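3.2. Participantes y registro de la carga de entrenamiento

La muestra procede de dos clubes de rugby league con categoría juvenil, Brirolo y Heldale, que compartían calendario de competición pero no cuerpo técnico. De los 321 jugadores inscritos al inicio de la temporada se incluyó a 273, una vez descartados quienes no habían completado la pretemporada o no entregaron el consentimiento firmado por sus tutores. De ellos, 67 jugaban en posiciones de pivote y el resto se repartía entre la línea de tres cuartos y la segunda línea de delanteros.

Cada jugador anotó al terminar la sesión la percepción subjetiva del esfuerzo en una escala de cero a diez. El valor se multiplicó por los minutos de trabajo efectivo para obtener la carga de la sesión, y las cargas se sumaron por semanas naturales. Los partidos amistosos se trataron como sesiones ordinarias.

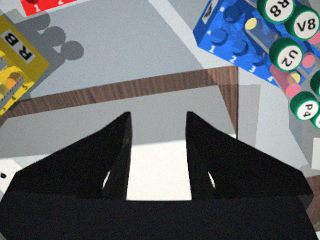 Las ausencias se clasificaron según el motivo comunicado al preparador físico: lesión, enfermedad, estudios u otros. Solo se contabilizó como lesión la molestia que impidió participar en la sesión siguiente o en el partido inmediato. Las contusiones leves tratadas en el propio campo quedaron fuera del recuento, criterio que coincide con el empleado por Besson en la cohorte de Ghumman y que permite comparar ambas series.

3.3. Ascenso al primer equipo

Se consideró que un jugador había ascendido cuando disputó al menos un encuentro oficial con el equipo sénior. Cumplieron esta condición 32 jugadores. El cierre de la base de datos se fijó el 28 de septiembre de 2018, por lo que los debuts posteriores no figuran en el análisis. Dos jugadores que cambiaron de club en febrero se asignaron al club de origen.

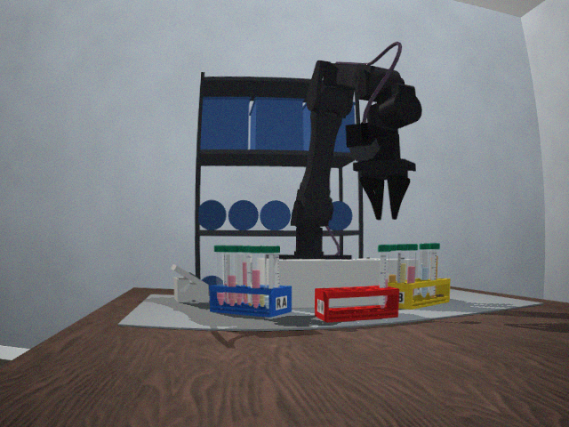

Figura 2. Entorno simulado: banco de laboratorio con tablero de madera y estantería metálica negra al fondo.

La codificación de los ascensos corrió a cargo de Nadège Besson y Ánh Quan de manera independiente. Las discrepancias, limitadas a jugadores con contrato de cesión, se resolvieron consultando las actas de la liga Nitska. Cuando el acta no recogía los minutos jugados, se dio por válida la participación si el nombre aparecía en la hoja de cambios.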